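Stop making us download an app to park

March 23, 2024

Went to Ronora for lunch. Five minutes of driving in circles, found a spot, great. Then fourteen more on the sidewalk with my phone out, because the meter is gone and there's a sticker telling me to get the Bostier app. Make an account. Confirm the email. Add a card. Password needs a symbol. Meanwhile the soup place is filling up.

I had coins. I had a whole cup of them in the car – useless now.

The city says meters are expensive to fix. Fine, maybe. But 772 spaces downtown and not one takes cash? And the ticket is $48 if you give up and walk off. Thats not a parking fee, it's a fine for having an old phone. Or a dead one. Or no signal, like the whole bottom end of Czarnecka Street.
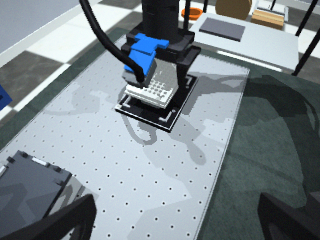 Nillness wrote in after my last colum that the app is fine once it's set up, takes two taps, and that I should quit whining and do it at home. OK. And visitors? My aunt drives in twice a year. She's supposed to know, at home, which of three apps this block uses?

Keep the app. Lots of people like it. Just put one machine per block that takes money – actual money, coins, a bill. In April the council votes on 200 more app-only spots out by the library. The library, where people go because they need a computer. Go tell them no. Parking is free after six, aparently.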